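Skernia Hand-Held Gripper Kit, club loan set
Item 717
Status: 20 sets in stock
Sold to: school clubs, classes, competition teams

Skernia says a beginner can put this kit together in 47 minutes. Our club did not get near that, and Loubna Amrani, who wrote the Skernia build notes we now ship in the box, has agreed to drop the claim from the next printing. Plan on two club meetings. The kit is a squeeze handle, two fingers, a bag of screws and a mount for a camera you supply yourself. It is sold as a first step toward a robot arm. Whether students get as far as the second step depends a lot more on the teacher than on the kit.
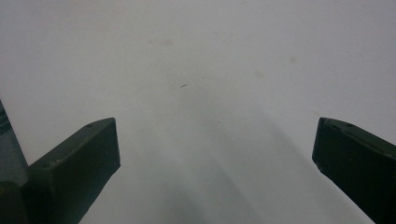

Student projects with this set mostly come down to picking up small things and keeping a record of how it was done. The Prasora contest in June asks for 80 recorded pickups per team, and the judges throw out clips they can't read. Dark green fingers stand out well against a pale surface, so that part of the design we have no quarrel with. The soft gray shadow between them is another matter. Turn your lamp before you blame the students' code. Edges can get nicked too, and a spare pair of tips costs extra.

The Ornero add-on pads are listed as "contest grade." We asked what that meant and got a brochure. Buy them if your tips slip, otherwise wait.

In the box: handle, finger pair, screws, camera mount, printed build notes
Not in the box: camera, lamp, software
Returns: unopened sets only, to El Khatib, attention Tarek Bensaid

Page last changed Monday, December 8, 2025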